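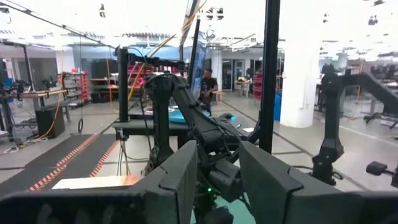 Left wrist camera, arm parked between episodes. Other arm at right.

Wrist camera and overhead camera disagree, but only when the arm is moving

Posted by Ilham Helmy, 16 May 2020
Tagged: timestamps, hand-eye, bimanual, Plisivier

Hi all, second post here, sorry if this has been done to death. Searched and mostly got ROS bag stuff from people with lidars.

Two arms, either side of a table, one camera on each wrist plus one looking down over the lot. Recording with Flarora, training in Plisivier, control loop at 100 Hz. Camera driver is Bradodine's, the USB one, because the cameras came with it.

Problem. I take a point on the object from the overhead camera, put it in the left arm's base frame. Take the same point from the left wrist camera, through forward kinematics and the hand-eye transform, also into base frame. Arm still, the two agree nicely. Arm moving across the table, they come apart, worst I've logged is 19 mm. Stop the arm and they come back together. Every time.

What I've done so far:
Redid hand-eye twice. Basically same answer both times.
Redid the overhead extrinsics. Same.
Checked the camera mount for wobble. Can't feel any.
Swapped the USB cable and put the wrist camera on its own port.
Slowed the arm down. Gap gets smaller. Sped it up, gap gets bigger.

The policy does a thing where it comes in to the object, overshoots, backs up, overshoots less, and then closes. Looks like a magpie having a go at a chip packet. I assume that's the same problem but maybe it's just a bad policy.
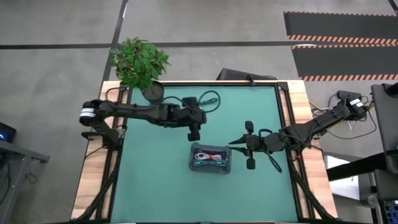 Overhead view. Pouch is the target, grippers either side.

The point I'm tracking is on the rim of the pouch, at the open end. I know fabric isn't a great choice. It's lying flat and neither gripper is touching it for these tests so I don't reckon it's moving.

Also I've got 700 episodes recorded like this already. Would really like to not bin them. Is there a fix after the fact or am I re-recording?

Can paste configs if wanted. Flarora version is whatever was current in February, haven't updated.

Ilham

gumnut_controls

Your gap scales with speed and goes to zero at rest. It's time, not geometry. Stop redoing hand-eye, you'll only make it worse by fitting to noise.

What's almost certainly happening: the image gets stamped when it lands on the host, the joint state gets stamped when it's read, and the logger pairs them up as if those were the same sort of stamp. They aren't. By the time a frame turns up it has been exposed, read out, compressed, shoved over USB, decompressed and handed to a callback. The joint reading is a few ms old at most. So you're doing forward kinematics with where the arm is now on a picture of where it was then.

Measure it before you do anything else. Quick way, no extra hardware:

Put something high contrast and rigid on the mat. Not the pouch. A printed tag stuck to a bit of board, taped down.
Hold the wrist so the camera sees the tag, then command a slow sine on one joint. Wrist rotation is good, you get lots of pixel motion for not much arm motion.
Log the tag's pixel position and the measured joint position. Measured, NOT commanded. Commanded has the servo lag in it too and you'll end up measuring two things at once.
Resample both to the same grid, cross-correlate, find the peak. Fit a parabola through the top three samples if you want better than one sample.
Do it at two or three frequencies. If the lag in ms is the same at each, it's a pure delay and you're laughing. If it changes with frequency, there's a filter somewhere. Check whether your joint velocity or position is being smoothed before logging, some drivers do it quietly.

Then do the same for the overhead camera, tag on the gripper this time. Don't assume it has the same delay as the wrist one even if it's the same model. Different port, different resolution, different number.

Then lock the exposure. Wrist camera on an arm that tilts up is going to look at ceiling lights one second and a dark gripper the next, and auto exposure will change the shutter time on you as it goes. Stamp should be mid-exposure, and if the exposure is wandering so is your middle. Manual exposure, manual gain, manual white balance, done once at startup and read back afterward to make sure it stuck. Some cameras forget on reconnect.

On the 700: if the delay is constant you can fix them offline. Shift the image stamps back by the delay, re-pair with the interpolated joint state. Interpolate joints, don't take nearest. If the delay isn't constant, depends how bad.

Posted by: tussock

had same thing on a single arm, updated the driver and it went away. try that first. also try a powered hub

Posted by: R. at the back bench

Agree with gumnut on the main thing. tussock's might help but if you update the driver now you change the delay and then can't measure what your old episodes had. So measure FIRST on the old driver, write the number down, then update. Please don't do it the other way around, I have done it the other way round.

Few things to add, in a rush so in no order.

Bradodine's driver has a frame queue. Default depth was more than one last time I used it. If your consumer is a bit slow (disk, preview window, whatever) the queue fills and then you're permanently reading old frames, same delay forever, looks like a constant. Then the preview gets closed and the delay changes halfway through the session. Set depth to one and drop the stale ones. A dropped frame you can see in the log, a late one you can't.

Flarora writes two times per frame if you ask it to, there's a flag for source time. Off by default. Turn it on. If the source time is the device's own clock it'll drift against the host so you need a linear fit over each episode, offset and slope. Not hard. Few lines of numpy.

Do the wrist cameras and the overhead separately, left and right too. With two arms there's a nasty version where left and right have different delays and each looks OK alone, and then a handover misses.

Re the overshoot. Depends how the policy was trained. If it's trained on late images with current joints, and it runs with late images and current joints, it has kind of learned the lag and you'd expect it to be ok-ish at the speeds in the data. It goes wrong when running speed or delay at runtime isn't the same as in the recording. Inference on the same machine as the cameras? Then your runtime delay is longer than your recording delay and it'll hunt exactly like you say. So check both. Record one rollout with the same logger and run the same lag test on it.

And if you shift the training data you MUST do the matching thing at runtime. Keep a short ring buffer of joint states, and when an image arrives, give the policy the joint state from when the image was taken. Then your actions start in the past, so skip the first however many steps of the chunk. People fix the dataset and forget this and the policy gets worse and they decide the fix was wrong.

One more. The background in your wrist shot is very busy, a bloke standing there and all sorts. Fine for training, good even. But don't run any feature-matching lag test on the whole image, the person walking past will be in your correlation. Crop to the tag.

Ilham Helmy (original poster)

OK back. Thank you both, that was definately it. Sorry for the delay (ha).

Did the sine test on the left wrist roll, old driver, nothing changed. Lag 178 ms. Which is enormous?? Same at all three frequencies I tried so it's a pure delay. Overhead was a lot less. Right wrist different again, somewhere between.

Then the queue. Yep, it was deeper than one. Set it to one and the left wrist came down by more than half straight away. So most of it was just old frames sitting in a line. The preview window was on teh same thread as the writer, my doing, moved it off.

Source time flag is on now too. Device clock does drift, you can see it over one long episode as a nice straight line. Fit is per episode like you said.

Exposure I thought was locked. Wasn't. The startup script set it, then the driver opened the stream and set it back. Now I set it after the stream opens and read it back, and the recorder refuses to start if it doesn't match. Took the whole morning to find, for one line moved down the file.

Re-ran the original check, still with the tag on board and not the pouch, at the speed I normally teleop. 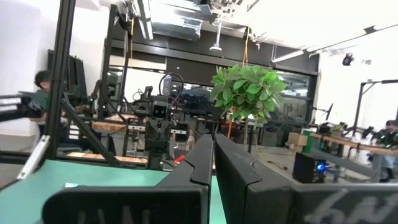 Gap while moving is now down in the same size as what I get standing still, so I'm calling the geometry good and leaving hand-eye alone. Did it for both arms. Right one still has a tiny bit left over at the top speed, maybe rolling shutter, not chasing it this week.

Old episodes. Wrote a script to pull the stamps back per camera and interpolate the joints. Works on most. There's a batch where the preview was opened and closed during recording, and there the delay jumps mid-episode, you can see it if you plot tag or gripper motion against joints in a sliding window. Those I've put in a separate folder. Could split them at the jump I guess. Haven't decided.

Runtime side, ring buffer is in, chunk skip is in. Got the skip count wrong by one to start with, the arm twitched at every chunk boundary, fixed. Retraining on the shifted set is going on the Rutherford machine now, queue's long so no result yet on the overshoot.

Question back to R., when you drop stale frames do you let the policy wait for a fresh image or run on the last one with its proper old joint state? I'm doing the second. Feels right but the left arm gets a bit mushy when two frames go missing together.

R. at the back bench

Second one. Waiting makes your loop period wobble and then you've got a new timing problem. But put a limit on it, if the image is older than your chunk can cover then hold position and log it. Mushy is probably your blend between chunks, try a shorter overlap before touching anything else.

And split those episodes at the jump, it's good data either side. Just don't let a training window straddle it.

gumnut_controls

178, crikey. Put the lag test in your startup checks, one joint, a few seconds, compare to the stored number per camera. Next time someone plugs a camera into a different port you'll know before you've recorded a day of it.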